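Industry > Automation > Features

Search articles Go

We use cookies to remember your reading preferences. Accept Manage

Two arms, one reach: writing a working standard for shared bench cells

By Ruaridh Farquharson

Clause 5 of the Purkia bench code is a page and a half long and has been rewritten more often than the rest of the document combined. It covers what two arms may do when their working envelopes overlap. For rigid parts the question is mostly geometry. For cloth it is harder, as the part changes shape when it is picked up and the clearance changes with it.

"The old draft measured gripper to gripper," says Unnur Brynjólfsdóttir, who edits the code. "With a soft part you have to measure from the lowest and widest point of whatever is hanging."

The current draft sets out a shared zone at the placing position. Both arms may enter it, but one is always designated to yield. The yielding arm is named in the task sheet before the cell is powered, and the designation stays fixed for the whole run. Swapping it mid-run was allowed until January. Chidubem Bako, who audits cells for Drorkau, argued against the practice after reading 259 run logs and finding 37 in which the operator's note and the controller disagreed on which arm had priority.

Other requirements are plainer. Base plates are clamped to the rail and checked for movement at the start of each shift. Cable loops at the wrist must clear the opposite arm at full extension. Floor tape marks the standing line - staff stay behind it while either arm is live. Transparent fixtures are permitted, but their positions have to be taught by hand and recorded, and a camera reading alone isn't accepted.

Headwear is a useful test of the clause. A cap has a stiff brim and a soft crown, and it behaves differently depending on which one the fingers close on.

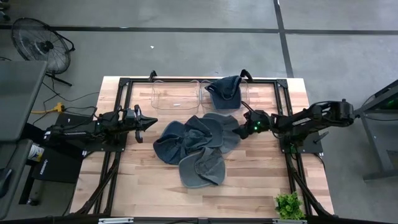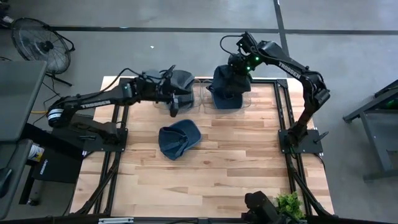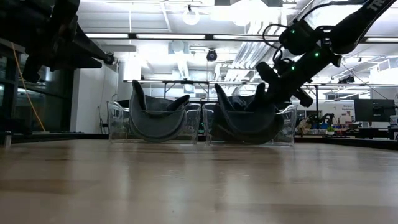
The code asks for a grip point to be declared for each type of part, along with a fallback if the first attempt misses. Two attempts are allowed. After that the arm retracts and the part is cleared by a person, with both arms stopped.

Hjalti Þorgeirsson would like the limit raised for fabric. His objection is that a failed grip on cloth rarely damages anything, and a stoppage costs more than a third try. Brynjólfsdóttir's reply is that each failed try moves the pile, so the declared grip point may no longer apply. The draft keeps the limit at 2 and adds a note allowing a site to apply for a variation in writing.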